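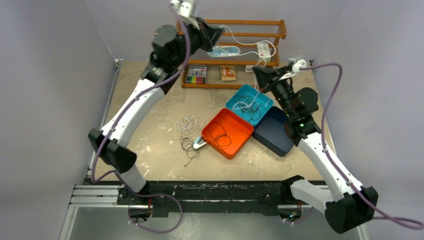

Cheguei a Drikthorpe com a mala ainda na mão e fui direta ao cinema, porque a primeira sessão do festival começava às dez da manhã e eu não ia perder o filme do Higinio Bañuelos por causa de um duche. Fiz bem! A sala tem uns cem lugares, as cadeiras rangem todas e a cortina abre à manivela, com aplausos do público.

O filme chama-se "Contreras" e é a história de dois irmãos que herdam uma pensão e não se falam há anos. Quem faz o mais velho é o Amado Pascual, que eu só conhecia de comédias e que aqui quase não abre a boca. Há uma cena à mesa, com a sopa a arrefecer e o rádio ligado, em que me esqueci de respirar. O mais novo é o Eliseo Ayala – menos seguro, a gritar um bocadinho de mais na primeira meia hora, mas no fim já me tinha conquistado.

Depois houve conversa com o realizador. O Bañuelos contou que filmou tudo em março, em 40 dias, e que a chuva do final não estava no guião. Alguém lhe perguntou pelos prémios e ele encolheu os ombros, disse que queria era almoçar. Fomos todos almoçar, claro (bacalhau, bom, um pouco salgado).

À tarde, visita aos estúdios Flelley, que só abrem ao público na segunda-feira do festival, 18 de julho. O grupo era pequeno e o guia, Nicanor Cuevas, trabalhou lá como montador de som. Levou-nos à sala de efeitos sonoros e deixou-nos fazer passos na gravilha com uns sapatos três números acima do meu. Fiquei péssima, sempre atrasada em relação à atriz no ecrã. O guarda-roupa estava fechado para inventário, uma pena, era o que eu mais queria ver.

À noite ainda apanhei "Gikance", do Gumaro Barrera, mais de duas horas a preto e branco. Metade da sala adorou. Eu saí a meio para beber um café e voltei a tempo do plano do barco, que é lindo, isso não discuto.

Para quem for no próximo ano: comprem o passe geral com antecedência e levem casaco, o ar condicionado é feroz. O último autocarro para a estação sai antes de acabar a sessão da noite, por isso contem com o táxi.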